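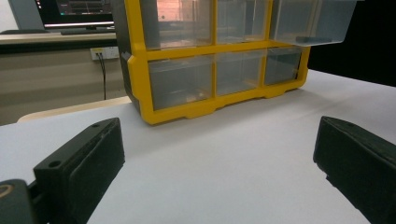

README: equipment planning, drawer task

Start with this file before asking for money. Kamlesh Ahuja wrote the first version, Yogesh Jaiswal corrected the arithmetic, and Harish Rastogi has approved it in the sense that he stopped replying.

What the task is

Open a small clear drawer, close it again, repeat until the budget runs out. The data is collected with hand-held grippers. No arm is needed at this stage, whatever the Grornik salesman told Ashok.

What we have

- 2 hand-held grippers, black fingers with textured pads
- a yellow drawer organizer, six drawers, the cheapest item in the whole plan and the one everybody has an opinion on
- white tables, already paid for by a project that no longer exists

What we want to buy

Spare finger pads. Drawers are slippery and pads wear. Order from Drarnedell, who ship in two weeks and answer the phone.

More organizers, in different sizes. A policy trained on a single organizer becomes a great expert on that organizer. Yakubu Tamuno wants them in other colors too, and he is right, which he will mention.

Storage disks. The budget line is 700 dollars. Please don't spend it on a nicer monitor.

One arm, later. The quote from Grornik is nearly 3,000 dollars before the mount, the cable, the other cable and the training day. Leave it out of the August request. Ask again once the Rarnstead site has a table that doesn't wobble.

Target size

3,000 episodes before anyone prices an arm. Failed pulls count if they are labeled as failed. Pulls abandoned for lunch do not.

Known gaps

- Drawers are mostly empty. Full ones behave differently and need their own budget line (screws, mainly).
- Lighting varies with the room. Clear plastic picks up reflections, so don't let finance cut the diffusers again.

Purchase requests go to Ashok Bisht, with the Prajapati cost code on the first line. Requests without the code are kept in a folder. He has never opened the folder.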